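Prorner A3 tabletop easel – review
12 Nov 2020

I bought the Prorner in October to replace a box easel that had lost one of its back legs. Most of my work is small, either watercolour on stretched paper or acrylic on board, and I paint sitting down at a table. A full studio easel would take up half the room and I would use it for one picture a year.

The easel comes flat, with the ledge and the top clamp in a separate bag. Putting it together took a few minutes. The instruction sheet shows the ledge the wrong way up in the second drawing, so go by the screw holes. No tools are needed apart from a small Phillips screwdriver, and the screws supplied are long enough.

Angle and height

The back strut drops into one of 6 notches, from nearly flat to nearly upright. The lowest setting is the one I use for watercolour and it is low enough that a wet wash stays more or less where it was put. The two steepest settings are close together and I can't tell much difference between them when painting. I would have liked one of them moved down to fill the gap in the middle, where the board goes from slightly too flat to slightly too steep for ink drawing.

The top clamp slides on a single central bar. It held a 12 mm board without slipping, and a stretched canvas too, though the canvas needs the clamp pushed down firmly before you tighten the knob. With thin card it leaves a small dent along the top edge. I put a strip of mount board under it now.

Stability

On a bare table it moves. The rubber feet are small and hard and they slide if you lean on the board while scraping or scrubbing out. A folded tea towel cures it. My older Wonden easel has wider feet and never shifts, but it weighs a good deal more and doesn't fold flat, so I only use it at home.

Once the Prorner is still, there is very little wobble in the board. I did a whole portrait on it with a palette knife and only noticed movement in the top corners.

Storage

The drawer is shallow. It takes pencils, a putty rubber and half pans, and it takes tubes if they are the small ones. Large tubes catch on the frame when you shut it. The drawer also has no stop, so it comes right out if you pull too hard – mine has been on the floor twice. The Long version, sold as a separate model, has a deeper drawer and a carrying strap, and costs more. I haven't tried it.

Finish

The wood is sanded well on the front and less well behind. I went over the back edges with fine paper and gave the ledge a coat of Zerville wax, and paint now wipes off it easily.

For anyone working at a desk at A3 or below, I'd say it is worth the money. For bigger canvases, or if you press hard, get something heavier. I am keeping mine, with the tea towel.
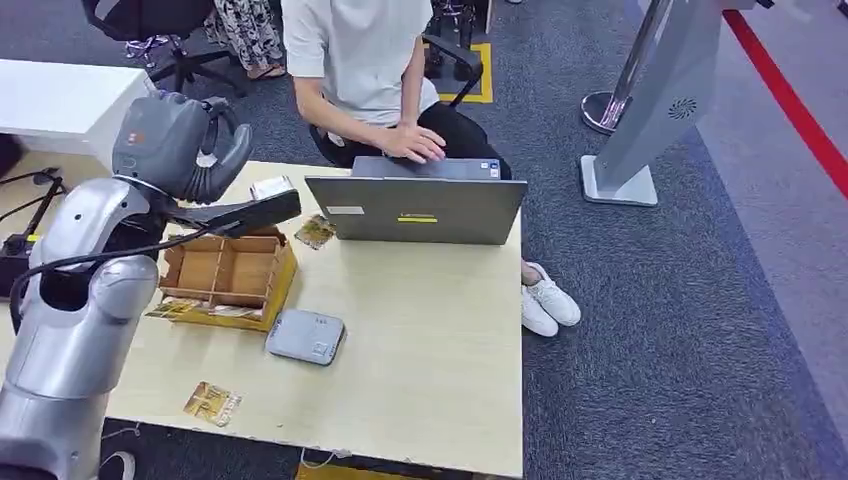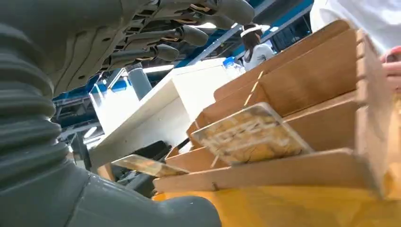 Grey mechanical hands, fingers extending to the right.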